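Spent the morning reading planner logs from the Trosa sim bench. Thread, mostly complaints. 2025-08-07

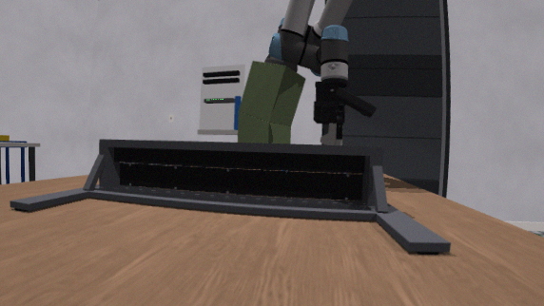 **1/** The claim going around is that our motion planner "handles clutter." I've now read 70 runs' worth of logs and I'd like whoever wrote that to define handles.

**2/** Setup, for people who don't follow me for this: simulated arm, gripper pointing down, a long low rack on a table, reach in behind the top bar, come back out, touch nothing. Every run starts from a different joint configuration. Same rack geometry throughout.

**3/** The planner reports success if it returns a path. It does not report whether the path is any good. So a plan that swings the elbow through a huge arc and comes back to where it started counts the same as one that moves down a little and stops. Both green in the dashboard.

**4/** I sorted by path length in joint space. The worst one was so long I assumed a unit bug. It wasn't a unit bug. The planner took the wrist the long way round because the short way was closed off by a joint limit we'd set too tight back in November and then forgot.

**5/** Yes, we. I reviewed that commit.

**6/** Next complaint: collision checking. We check discrete states along each edge at a fixed resolution. Thin bar, fast motion, coarse resolution, you can guess the rest. 3 runs have a fingertip passing clean through the rack's top bar between two checked states. The checker said fine. The physics engine did not say fine.

**7/** Yao-tsung Fang's answer was "just halve the step." I halved the step. Those went away and the median planning time went up by 29 percent. So now we have a slower planner and no idea whether the remaining paths are clean or only clean at this resolution.

**8/** Continuous collision checking exists. We have a ticket for it. The ticket is older than the rack model.

**9/** Someone will ask about padding. We pad. The padding is one global number, so it inflates the rack, the table, the gripper's own attachment and everything else by the same amount. Enough to protect the bar makes the space behind the bar unreachable. Lower it and you're back at post 6.

**10/** Per-link padding is supported by the library. Our wrapper flattens it. I found the line, and it has a comment above it that says "simplify later."

**11/** Now the thing I actually distrust, the learned sampler. Wing-sze Tu trained it, and to be fair to her she never oversold it. The Brusness slides oversold it. It proposes waypoints from a depth view of the workspace and the planner stitches them together.

**12/** With the sampler on, planning is faster. I believe that part, I reran it myself with fixed seeds. What I don't believe is the line about it "understanding the rack." I turned the rack's collision geometry upside down and left the rendered one alone. The waypoints didn't change at all.

**13/** Before anyone writes in: of course they didn't, it only sees depth, and depth comes from the render. I know. My point is that we have two copies of the geometry, no test that they agree, and a component that trusts one feeding a component that trusts the other.

**14/** I diffed them after that. They don't agree! The collision mesh for the rack is a convex hull. An open frame with a hull around it is a solid block. Any goal inside it should have failed every time.

**15/** It didn't fail, and it took me until lunch to see why. There's an "allowed contacts" list, and rack vs. fingers is on it. Put there by hand so a demo would pass. So the bar in post 6 was never being checked against the fingers in the first place, and the runs that improved when I halved the step improved for some other reason.

**16/** I have left post 6 and post 7 up as written. Chin-lung Tsao wanted me to edit them. No – that's what the reasoning looked like while it was wrong, and the dashboard was green the whole way through.

**17/** What I changed today: removed the entry from the allowed contacts list, swapped the hull for a decomposed mesh, put the joint limit back. Reran the same seeds. Success rate dropped hard. I'm not posting the number until the runs have been repeated on a machine that isn't mine.

**18/** Ngan-ling Chiu asked if we can keep the old config around "for comparison." Fine, under a name that makes it clear what it is. My suggestion was ghost_fingers. It was not accepted.

**19/** Tooling request, if anyone at Greten reads these. The viewer draws the visual mesh by default and hides the collision mesh behind a menu. Flip that. I looked at that rack for weeks and it always looked open.

**20/** Also the log format. One run gave me 1698 lines, and the only one that mattered was at debug level: "contact ignored by policy." Ignored contacts should be a warning, printed once per pair, at startup.

**21/** Lok-yiu Mak has a draft test that samples points near every obstacle and checks the two meshes against each other. It's short and ugly and it would have caught this. I've asked for it to block merges.

**22/** Real arm stays parked until the rerun is in. Replies open, but if you're going to tell me your planner handles clutter, paste your allowed contacts list with it.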